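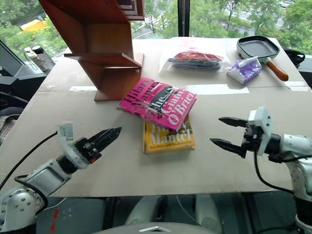
TRERKESIER, June – Rumstead, the household goods and secondhand book reseller, will buy two-armed robots for its returns sorting work over the coming budget year, the company said.

The plan covers the first stage of a wider equipment budget. Rumstead has set aside money for six stations, each with a table, a pair of arms with two-fingered grippers, and wrist cameras. Skenitz will supply and service the stations under a lease that Rumstead can turn into a purchase after the second year.

Returns at the Trerkesier site arrive mixed. A single tote may hold hardcover books, a grill pan and clothing in clear plastic bags. Staff now sort 971 totes in a typical week, and the company expects that number to rise when its Tam warehouse closes and the work moves over.

"We priced a conveyor line first and it only made sense for boxes of one size," said King-fai Chiang, head of operations planning at Rumstead. "Our returns are books, pans, shelves, whatever people send back. We would sooner pay for fewer stations that can pick up different things."

Before ordering, Rumstead drew up a list of 424 products that the stations must be able to handle. Of those, 176 are books, many of them in plastic covers. Items on the list that the arms cannot pick up will stay with the hand-sorting team, and the lease allows stations to be returned if the list is not met – a term Chiang said the company asked for early in the talks.

The budget also includes spare grippers, floor power at the window side of the building, and 100 hours of operator training. No jobs will be cut under the plan. Staff from Tam will be offered places at Trerkesier.

The first two stations are due in the fall. A decision on the other four will follow the winter stock count.

12 shares
0 comments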